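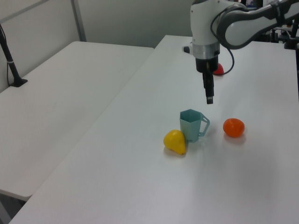

January 13, 2025

I took the phone number of my ex-husband's mother off the refrigerator today. It had been there since the divorce, which was final in May, and I kept telling myself I might need it for the dog.

The dog is Rosta. He is 13 and mostly deaf, and he lives with me. Godfrey gets him every other weekend. We worked that out at the kitchen table without lawyers, and it has held up better than anything else we agreed on.

What hasn't held up is the story of why we split. I heard a new version last week from Erick Lyimo, who heard it at a birthday dinner. In this one I left because Godfrey wouldn't move to Nedow for my job. I was never offered a job in Nedow. I have been there once, to return a couch.

I wrote Godfrey a long email, 400 words or so by the end, and saved it as a draft. Then I deleted most of it. What I sent was four lines asking him to please stop, and reminding him that Rosta's pills are with food now.

He answered in 10 minutes. He said he was sorry, and that he never said Nedow, he said Brastaler, and people got it mixed up. I was never offered a job in Brastaler either.

I haven't written back. He picks up the dog on the usual schedule and I'll say something then, or I won't. My sister thinks I should tell everyone my side. I don't want to have a side at other people's dinners.

Comments are open, but please don't call him names. Some of you know him.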